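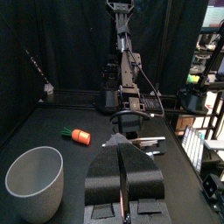

Section 4. Preparing the table for the pick-and-place task

This section applies to all members of the Thampi Robotics Club using the two-arm station. It should be read together with Section 3 (Powering up). Members in their first term must have a supervisor present for steps 5 to 9.

4.1 Before you begin

Check that the curtains hang clear of both arms and that no cable crosses the open part of the table. Remove bags, cups and tools from the black surface.

4.2 Placing the objects

1. Set both arms to HOLD from the Kistora control panel.
2. Collect the bowl and the toy carrot from the task tray.
3. Stand the bowl upright on the left side of the table, with nothing in it.
4. Lay the carrot on its side on open table. It must not touch the bowl.
5. Release HOLD and move each arm to its start position. The fingers should stop at least 95 mm above the table.

Note: The direction of the leafy end is left to the team, but it must be written in the log before the run starts.

4.3 Running an attempt

6. Call "clear" and wait for a reply from every member at the station.
7. Start the timer. Each attempt may last up to 300 seconds.
8. Pick up the carrot and release it inside the bowl. Speed must stay at or below 70 per cent of the panel setting.
9. Stop the timer, return both arms to HOLD and record the result.

CAUTION: Keep hands out of the curtained area whenever HOLD is off. If an object rolls away, end the attempt before reaching for it.

CAUTION: Do not pull on an arm cable to free it. Press STOP and inform the supervisor.

4.4 Entries for the Darnevov Cup

Teams must submit a complete log by the end of August. Attempts made with a changed finger or pad are to be listed separately. Questions on scoring should be addressed to Duygu Tuncer, Station Supervisor.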